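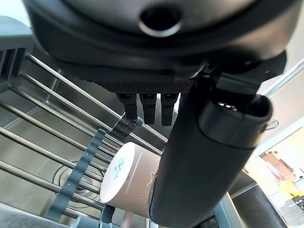 4. Pairing Two Accounts and Setting Up the Shared Journal

This section covers linking two Hedotau accounts into a pair, choosing what each partner can see, and scheduling the first prompts. Section 3 (creating a single account) must be completed by both partners before you start. Private journals created under Section 3 are not changed by pairing.

4.1 Before you start

You will need:

Two Hedotau accounts, each with a confirmed email address.
A phone or computer for each partner. One shared device will work, but see the caution under 4.2.
The app at the same major version on both devices. The version is listed under Menu > About.

The partner who sends the invitation is called the first partner in this guide. The other is the second partner. The terms are used for the set-up steps only. Once the pair is active, both accounts have the same rights.

4.2 Sending and accepting the invitation

1. On the first partner's device, open Menu > Pair.
2. Select Create invitation. The app shows a six-digit code.
3. Give the code to the second partner. The app does not send it for you.
4. On the second partner's device, open Menu > Pair and select I have a code.
5. Enter the code and select Continue.
6. Check the display name on the confirmation screen. If it is not your partner's, select Cancel.
7. Select Accept. Both devices show Paired when the link is complete.

A code expires after 11 minutes. If it expires, repeat from step 2. The old code cannot be renewed.

Note: An account can belong to one pair at a time. If the message "Account already paired" appears, end the earlier pair first (4.7). Entries from the earlier pair are not carried over.

Caution: If both partners use the same device, sign out fully between steps 3 and 4. Switching profiles from the lock screen leaves the first account open in the background, and entries written by the second partner may be saved to the wrong journal. Moving an entry between journals is not supported.

4.3 Choosing a visibility level

Each partner sets visibility separately. A setting on one account has no effect on the other.

1. Open Menu > Pair > Visibility.
2. Select a level:
Closed - your partner can see that you have answered a prompt, but not the answer.
Exchange - answers open to both partners once both have been submitted.
Open - your partner can read each answer as soon as you submit it.
3. Select Save.

The default is Exchange. We recommend leaving it there for the first month, especially if one of you writes much more than the other.

If the two accounts are set to different levels, each answer follows the level of the person who wrote it. A partner on Open may therefore find that nothing comes back from a partner on Closed. The app gives no warning about this. Agree on the levels beforehand, or at least tell each other which one you picked.

Note: Changing the level applies to new answers only. To hide an answer that is already open, go to the answer and select Withdraw. Your partner is not notified, but may have read it.

4.4 Selecting prompt sets

The standard library holds 134 prompts in six sets: Daily Life, Affection, Desire, Money and Home, Disagreement, and Looking Ahead. Daily Life is on by default. All other sets are off until both partners turn them on.

1. Open Menu > Prompts > Sets.
2. Turn on each set you are willing to receive.
3. Select Done.

Only sets turned on by both partners are used. Your partner is not shown which sets you left off, and there is no setting that reveals this. A set with a single approval simply stays out of rotation.

The Desire set has a second screen where single topics can be removed. Work through this screen alone. Topics removed by either partner are dropped for both.

Users moving from the older Vurkorberg card deck will recognize many of the Affection and Disagreement prompts. The wording has been revised and the card numbers no longer match.

4.5 Setting the schedule

1. Open Menu > Prompts > Schedule.
2. Choose how many prompts to receive per week. The default is two.
3. Choose a delivery time. The factory setting is 8:30 p.m.
4. Select Propose.
5. The other partner opens the proposal and selects Agree or Suggest another.

The schedule does not start until one proposal has been agreed to. Delivery follows the local time on each phone, so partners in different time zones receive the same prompt at different moments. To fix delivery to one time zone, turn on Use pair time on both devices.

Unanswered prompts stay in the queue. When the queue is full, delivery stops and the schedule shows On hold. Answer or skip any prompt to start it again. Skipped prompts are not marked as skipped on your partner's side; they appear as Not yet answered for one week and then drop off the list.

4.6 Notification text

By default, notifications read "New in Hedotau" and contain no prompt text. To show the prompt on the lock screen, turn on Full text under Menu > Notifications.

Caution: Full text also applies to watches, car displays and any tablet signed in to the same account. Check these before turning it on, particularly if the Desire set is in use and the tablet is used by children.

4.7 Ending or pausing a pair

To pause, open Menu > Pair > Pause. Either partner can pause, and either can resume. No prompts are delivered during a pause and existing entries remain readable.

To end the pair:

1. Open Menu > Pair > End pair.
2. Export your own answers if you want a copy. The export does not include your partner's answers.
3. Type END in the box and select Confirm.

Shared entries are locked at once and deleted from the server after the waiting period shown on the screen. Either partner can select Restore during that time, but the other has to agree before anything is unlocked.

Caution: Ending a pair sends a notice to the other account. The notice cannot be delayed or turned off. Do not use End pair to test the export.

4.8 Pairing with a facilitator

Couples enrolled in a Plerkmont workshop receive an additional code from their facilitator. Enter it under Menu > Pair > Group, on both devices, after completing 4.2 to 4.5. The facilitator sees whether prompts have been answered. Answers are never shared with the group, whatever the visibility level.

If the group code is rejected, check that you are in the correct group - the Laing evening group and the July intensive have separate codes. For a replacement code, contact Skye Urquhart through the Help tab and include the email addresses of both accounts.

Continue to Section 5, Writing and Editing Answers.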